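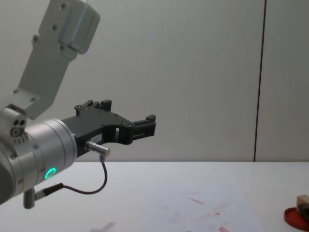
Anchoring in number estimates: notes from the June reading group

The June session dealt with anchoring, the tendency of a numerical judgment to drift toward a number seen just before it. Wilma Mowat led the discussion. Niall Moffat took notes, and this item is based on them.

The standard procedure has two steps. A person is first asked whether some unknown quantity is higher or lower than a given number. The person is then asked to state the quantity. If the given number has no bearing on the answer, it should have no effect. In practice, people shown a high number tend to give higher estimates than people shown a low one. The effect has been reported for prices, dates, distances, prison terms and many other quantities.

Two explanations were compared. The first is adjustment: the person starts at the anchor, moves away from it, and stops on reaching the edge of the range that seems plausible. Stopping at the edge means stopping too soon. The second is selective recall. Asking whether a river is longer than a very large figure brings to mind facts that fit a long river, and those facts are still active when the estimate is made. The two accounts are hard to separate with ordinary data. Adjustment predicts that extra effort should shrink the effect, mainly where people produced the anchor themselves. Selective recall predicts little change from effort, but a larger change when people are told to list reasons against the anchor.

Mowat then went through the small exercise she ran among subscribers in spring. Readers were asked for the length in kilometers of the Trirnau, the invented river used in our estimation sheets, after reading a short paragraph on its basin and climate. A total of 77 usable replies came in. Of these, 39 had received the sheet with the high anchor, 2320 km, and the rest had received the sheet with the low anchor, 89 km. The median estimate was higher in the high group, as expected.

Several limits apply. Readers chose whether to reply, and many already knew what anchoring is. Because the river does not exist, there is no true value, so the exercise can show a difference between groups but cannot show which group was closer to being right. Some readers may also have taken the anchor as a hint from the author of the sheet. That is a reasonable inference in conversation and should be kept apart from anchoring proper. The usual remedy is to produce the number with a visibly random device, such as a wheel or a die, and to tell people so.

Moffat asked whether the size of the gap could be compared with published results. Mowat advised against it. The common index divides the difference between the group medians by the difference between the anchors, and it depends heavily on how extreme the anchors are. An anchor far outside the plausible range adds to the bottom of the fraction and may add very little to the top.

A revised sheet is being prepared. It will include a third group with no anchor, and will ask for a low and a high bound in addition to a single estimate. Readers who completed the spring sheet are asked to skip this one.

The next session covers base rates. The reading is the first two sections of the handout; the appendix on likelihood ratios is optional.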